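Okay, I said I'd write up the Haverford weekend once I'd had a night's sleep, and I've had one and a half, so settle in, this is going to be a long thread about a small tennis tournament.

For anyone new, Haverford is a Clurkell Tour stop, one rung down from the events you see on TV. 12 courts, two of them with real stands, and the nicest stringers' tent anywhere on the circuit. I've gone four years running and I always come home sunburned on one side.

The rain wiped out nearly all of the second day, so everybody still alive in the singles had to play twice before Sunday. You could see it in the legs by late afternoon. Lots of short points, lots of drop shots from people who don't normally hit drop shots.
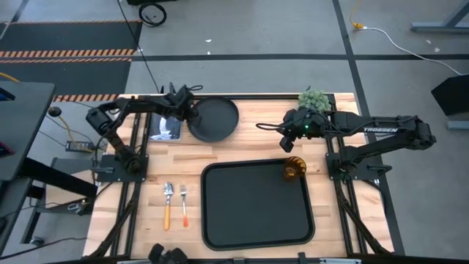 Black plate, wooden tabletop, and an arm that says TROSSEN.

Anathi Naidoo came in ranked 106 and unseeded, and I'll admit I only wandered over to her first match because it was the court with shade. I stayed for all three sets and moved my whole schedule around her after that.

What she does so well is return. She stands way back on first serves, almost at the fence, and then creeps in on the second until she's practically on the service line. The poor kid across the net in the opening round double faulted twice in one game just from looking at her!

Her quarterfinal was the match of the week for me. Down a set and a break, wind blowing straight down the court, and she started looping everything high to the backhand and waiting. It wasn't pretty tennis for a while there. She took the second set in a tiebreak and the third 6-3, and the woman next to me hugged me – we had not been introduced.

The semi was that same evening under the lights and I figured she'd be cooked. She won it in straight sets. I bought a pretzel at the changeover and missed the break point, so please don't ask me how she got it.

Sunday they got 4,000 people in, which for Haverford is packed. They opened the grass bank behind the scoreboard and families just spread out on blankets with their shoes off.
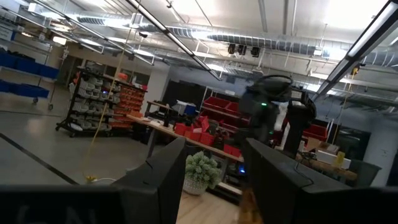 Gray floor, yellow cable, blue bins on the cart.

She lost the final, 6-4, 7-5. Her first serve went away in the second set and you can't give the top seed that many looks. She saved 2 match points with forehands I will be describing to my family at Thanksgiving, and then netted a backhand on the third.

Her speech was short and very sweet. She thanked the ball kids first, then the grounds crew who'd been squeegeeing at six in the morning, and then her mom, and that's where her voice went a little.

One complaint, and I make it with love: the shuttle from the Votgate lot needs to run later than nine. A whole bunch of us walked back in the dark after the semi with folding chairs under our arms.

Next stop for the tour is Gastasness, on clay, and I hear she's in the main draw without having to qualify. I can't make that one – my sister's moving and I promised her my truck – but if you're going, get to the outside courts early and tell me everything.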